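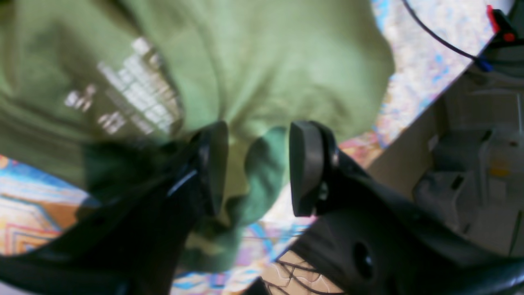
Talk notes: Folding for a small apartment
Costusow Branch Library, community room
5 May 2023

Slide 1. Title

Thank everyone for coming. Say who I am: Clem Dunstan, I run the linen and laundry side at Rakena, which is short-stay apartments. Before that I folded in a hotel basement. Most of tonight is T-shirts. Sheets at the end if there is time.

Tell people they can start on the shirts in front of them whenever they like. They don't have to wait for me.

Slide 2. Why T-shirts

Ask: what is the thing you own most of? Wait. It is usually T-shirts.

They are soft, they have no collar or crease to guide you, and they wrinkle as soon as they sit in a heap. A dress shirt tells you where to fold it. A T-shirt doesn't.

My own drawer is 11 inches deep at the front. I measured it for this talk. Everything I show tonight has to fit in that drawer standing up.

Slide 3. Where you fold

A bed is fine. A table is better for your back. If you fold on a bed, pull the cover tight first. A slack cover moves with the shirt and you end up smoothing both.

Patterned covers: people ask about this. A busy bedspread with zigzags or stripes is harder to fold on if the shirt is also busy. With a plain shirt, say a dull olive green, it's easy, the edges show up well. If you can't see the edge of the hem, put a plain towel down.

Go slow here. Show the towel.

Slide 4. Picking it up

This is the part I want them to practice.

Most people grab a shirt from the middle. You get a pinch of cloth with folds running out from it in every direction, and you still don't know where the shoulders are. Fine for moving it from the basket to the bed. No good for starting a fold.

From the pinch, do this:
Let the shirt hang.
Find the hem with your free hand.
Run along the hem to a side seam.
Follow the seam up to the sleeve.
Now take a shoulder in each hand and shake once.

Do it twice with the gray shirt, then once with my eyes on the audience so they see it can be done by feel.

Slide 5. Prints

Printed shirts: lay them face down to fold, so the print ends up on the outside. You want to be able to tell which shirt it is from the top edge.

Big blocks of white lettering on the chest are the ones that crack. Don't put a hard fold through the print if you can move the fold an inch. Don't iron on it. Turn the shirt inside out before it goes in the wash.

Pass around the cracked one. It has been through the Ovia dryers at work more times than it should have.

Slide 6. The fold itself

Face down, shoulders away from you.
Left side in to the middle, sleeve back on itself.
Right side the same.
Hem up to just short of the collar.
Then in thirds from the folded end.

Stand it up on the table. If it falls over, the sides were uneven, or the last fold was loose. Do it again without comment. People learn more from watching the second one.

Heavy cotton: halves at the end instead of thirds.

Slide 7. Numbers from work

Keep this short. In March we folded 1,863 pieces for the apartments. Of those, 1,511 were towels and pillowcases, so most of the job is rectangles. The rest was sheets and staff shirts, and the staff shirts took the longest per piece.

The Zetier building has the smallest linen closet of any of ours, and that is where the standing fold started for us. Shamim Khokhar set up the shelves there and would not let me stack anything flat.

Slide 8. Keeping up with it

Fold when the load comes out. If you can't, lay the shirts flat over a chair back, one on top of the other. They will hold for a day.

Do one load at a time. A pile the size of the bed puts everyone off.

Sheets, if before 8. Otherwise take questions.

Bring home: towel, gray shirt, cracked shirt, tape measure.

Comments

Maribel
I was there and I have done the whole dresser since. My husband's shirts are too long for thirds and flop over. Any fix?

Clem Dunstan
Fold the hem up first by a hand's width, then carry on as normal. Big sizes need it.

T. Oyler
Could you post the sheet part? We ran out of time. I especially want the fitted one.

jfp
Been ironing straight over the lettering for years. That explains a few things.

Shamim Khokhar
The shelves are still up and still nothing is stacked flat.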